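3.2 Small objects on the shared desk

In the second part of the study we looked at how people arrange small things on a desk which is also used for other purposes. The first part, done in the Plorkthorpe reading rooms, concerned only books and paper. In that setting the desk was cleared every evening, and the positions of the objects told us little about habit. For this reason we moved to the Prolteneck office, where the same desks serve for writing, for short meals and for keeping equipment, and where there is no rule about clearing.

The material consists of 300 desk records, of which 170 come from desks with at least one item related to eating. A record was made each time a person sat down to work or to eat, and again when the person left the desk. The records were coded by 2 readers who worked separately. Where they did not agree, the record was discussed and, if no agreement was found, it was removed from the analysis. In total 9 records were removed in this way, all of them from the first week, when the coding sheet still had no separate category for paper goods.

We follow Polat in dividing the desk surface into a near zone, which the seated person can reach with bent elbows, and a far zone, for which the arms must be stretched. The division is simple, but it has one difficulty. It was proposed for rectangular tables, and many desks in Prolteneck have a rounded front. On such desks the limit between the two zones is not a straight line, and we measured it along the curve, starting from the place of the chair. The coding sheet, which we call the Rumuvero sheet after the earlier project, was changed accordingly.

Large equipment has a strong effect on the use of the far zone. When a heavy machine has its permanent place at the back of the desk, people seldom put food behind or beside it. Plates and packets then share the middle of the surface with cables and small devices, and the person has to work around them. Figure 4 belongs to this type: the round plate, with a thin stick lying across it, and the tissue packet to its upper left are found in front of the large black machine, and a coiled cable remains farther back. Both arms are stretched forward over the desk, so we coded the working area as far zone. The packet lies at an angle to the plate, and we coded its direction as "free". We did not give a meaning to this direction by itself, as the sheet records only the position of a thing and cannot show the intention of the person who put it there.

Figure 4. Plate and tissue packet on a desk with a rounded edge, Prolteneck office.

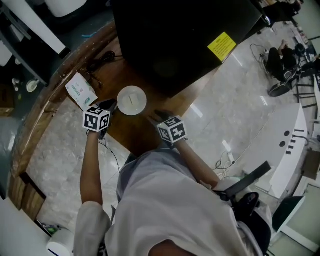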